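Notebook, student robot group – cabinet door task
July, entry started 4:20 in the afternoon

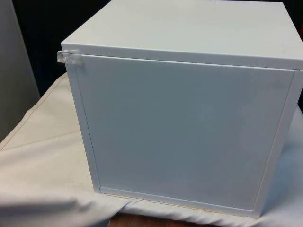 White cabinet on the cloth, door closed, tape at the upper left corner.

Today only the door task. The drawer task waits until Noh's team returns the second table.

Start position as agreed: cabinet square on the table, door closed, clear tape over the upper left corner. Please do not remove the tape between runs. Without it the door opens by itself when the table shakes, and then the run is not valid. I lost the first hour of the morning to this.

The door has no handle, so the students must decide where to push or pull. Team Erkasus wants to use suction in the middle of the door. Team Flanero wants to put a thin finger in the gap on the left side. I told both teams that I will not say which one I prefer. In the competition rules it is only written that the door must stand open 60 degrees and that the cabinet may not move more than 19 mm on the table. The second point is the difficult one, in my opinion. The cabinet is light and the cloth slides.

Runs today: 38 in total, both teams together. I wrote the results in the shared table, sheet "door", so I don't repeat them all. Short version:
Erkasus – suction holds well on the flat surface, but the arm pulls too early, before the pressure is stable. The cabinet comes with the door. They added a wait of two seconds and after this it was better.
Flanero – finding the gap is slow. The shadow line along the door edge is thin and the detection jumps between the door edge and the edge of the cabinet frame. When it chooses the right line, the opening is very clean.

White on white is a problem for the vision. I asked if we can change the cloth for a dark one. Lucyna Sobczak answered that the cloth is the same as in the final at Jadalport and we should practice with what we will get. She is right, but then we need better light from the side. At the moment most of it comes from the front and from above, and the top of the cabinet becomes so bright that the depth values there have holes. Tomorrow I will bring the small lamp from the office and try it low on the left.

The cloth also makes folds when the cabinet is moved back to its place. After some runs I measured the height of the base again and it was not the same as in the morning. Proposal: lift the cabinet and pull the cloth flat before each block of runs, then write "cloth reset" in the table. Erkasus forgot it two times.

Training images: we have now 1,201 with labels. Too many of them show the closed door and too few show it half open. Flanero promised to label the half open ones this week. I will check a part of them by hand, because last time the left and right frame edges were exchanged in one folder and we noticed it very late.

Question to Lucyna: does the tape count as part of the cabinet? If the robot tears it off during opening, I would say it is allowed, but the students argue about it since lunch and I want to have one answer for both teams. If it must stay on the cabinet side, we need to fold it in a different way.

For next time:
– new roll of clear tape, the old one leaves glue on the door
– pencil marks on the table wood for the cabinet position, where the cloth does not cover it
– Erkasus: pull speed lower in the first 10 degrees
– Flanero: save the raw camera picture for each failed run, also when the failure looks clear

Stopped at 6:45. Arms are parked, air is closed, key is back in the drawer.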